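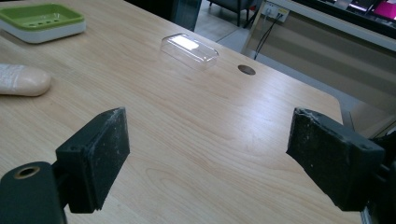

Mitbauende gesucht: Handgreifer für die Aufzeichnung von Greifbewegungen (Projekt Stiluda)

Offene Werkstatt Kevthorpe, Arbeitsgruppe Robotik
Stand: 10. November 2023

Gegenstand

Die Arbeitsgruppe baut einen handgeführten Parallelgreifer mit Kamera sowie einen dazu passenden Greifer für einen kleinen Tischarm. Beide verwenden dieselbe Fingergeometrie. Mit dem Handgerät werden Bewegungen an Alltagsgegenständen aufgenommen, der Arm soll sie später nachfahren. Das Handgerät ist in der zweiten Fassung aufgebaut und wird benutzt. Der Arm fährt, der Greifer am Arm noch nicht zuverlässig.

Für die Bauphase bis Ende Februar suchen wir Verstärkung in den folgenden Bereichen. Es handelt sich um eine ehrenamtliche Mitarbeit ohne Vergütung. Material wird gestellt.

Bereich A: Mechanik und Finger

Die Fingerpaare nutzen sich an der Innenfläche und an der Oberkante ab. Die Kante bricht in kleinen Stücken aus, die Fläche wird stumpf und nimmt Staub an. Zu klären sind Werkstoff, Wandstärke und Druckrichtung. Vergleichsteile aus TPU in zwei Härten liegen vor, ein Gussversuch mit Silikon steht aus. Hinzu kommt das Spiel im Gelenk hinter dem Finger, das sich bei voller Öffnung bemerkbar macht.

Erwartet werden:
- sicherer Umgang mit einem parametrischen CAD-Programm
- Erfahrung mit FDM-Druck von flexiblem Filament
- Bereitschaft, Messreihen vollständig zu protokollieren, auch die misslungenen

Bereich B: Elektronik und Firmware

Der Antrieb am Armgreifer läuft mit 24 V und wird über CAN angesprochen. Die Platine (Arbeitsname Halliday) ist im Schaltplan fertig, das Layout fehlt. Auf der Firmwareseite fehlen die Strombegrenzung beim Schließen und eine brauchbare Fehlerbehandlung nach Verbindungsabbruch. Bisher wird in diesem Fall die Versorgung von Hand getrennt.

Erwartet werden:
- Layout in KiCad, Bestückung von SMD-Bauteilen ab 0603
- C oder Rust auf Mikrocontrollern
- Grundkenntnisse der Motorregelung

Bereich C: Aufnahme und Auswertung

Aufgenommen wird an gewöhnlichen Tischen mit gewöhnlichen Dingen: Seifenschalen, Flaschen, Tuben, durchsichtige Kunststoffteile. Letztere bereiten der Auswertung Schwierigkeiten, ebenso Spiegelungen auf glatten Tischflächen. Das Auswerteprogramm Umine schätzt die Lage des Greifers aus dem Kamerabild und der IMU. Bei schnellen Drehungen verliert es die Spur. Gesucht wird jemand, der die Kalibrierung neu aufsetzt und die vorhandenen Aufnahmen durchsieht. Zurzeit sind 71 Aufnahmen nicht ausgewertet.

Erwartet werden:
- Python, OpenCV
- Kenntnisse in Kamerakalibrierung, auch für Weitwinkelobjektive
- Geduld bei der Durchsicht von Rohmaterial

Für das Führen des Handgeräts sind keine Vorkenntnisse nötig. Wer nur aufnehmen und nicht bauen möchte, kann sich ebenfalls melden und vermerkt dies bitte im Betreff. Eine Einweisung dauert 27 Minuten in der bisherigen Form und umfasst Haltung, Öffnungsweg, Startmarke und Ablage der Dateien.

Rahmenbedingungen

Gearbeitet wird abends in der Werkstatt, nach Absprache auch zu Hause. Druckaufträge können auf den Werkstattgeräten laufen, sofern die Warteliste es zulässt. Konstruktionsdaten und Quelltexte liegen in einem gemeinsamen Repositorium und werden unter einer freien Lizenz veröffentlicht. Wer beiträgt, stimmt dem zu. Aufnahmen, auf denen Personen erkennbar sind, werden nicht weitergegeben.

Am Arm wird grundsätzlich zu zweit gearbeitet. Der Not-Halt ist vor jeder Fahrt zu prüfen und die Prüfung im Maschinenbuch einzutragen. Eine Mitgliedschaft in der Werkstatt ist in den ersten 2 Monaten nicht erforderlich, danach gilt der normale Beitrag. Mindestalter 16 Jahre, unter 18 mit schriftlichem Einverständnis der Eltern.

Arbeitssprachen sind Deutsch und Englisch. Die Dokumentation wird auf Deutsch geführt, Kommentare im Quelltext auf Englisch.

Rückmeldung

Bitte eine kurze Nachricht an Rochelle Oyelaran über das Kontaktformular der Werkstatt, Betreff »Stiluda« und Kennbuchstabe des Bereichs. Anzugeben sind:
- bisherige Arbeiten, gern mit Verweis auf ein Repositorium oder Fotos eines eigenen Aufbaus
- verfügbare Abende
- vorhandenes eigenes Werkzeug, soweit es mitgebracht werden soll
- bei Bereich B: ob ein eigener CAN-Adapter vorhanden ist

Lebensläufe und Zeugnisse werden nicht benötigt. Die Plätze werden nach Bereich vergeben, bei mehreren Meldungen in der Reihenfolge des Eingangs. Für Bereich B ist die Besetzung am dringendsten, da der Platinenauftrag vom Layout abhängt.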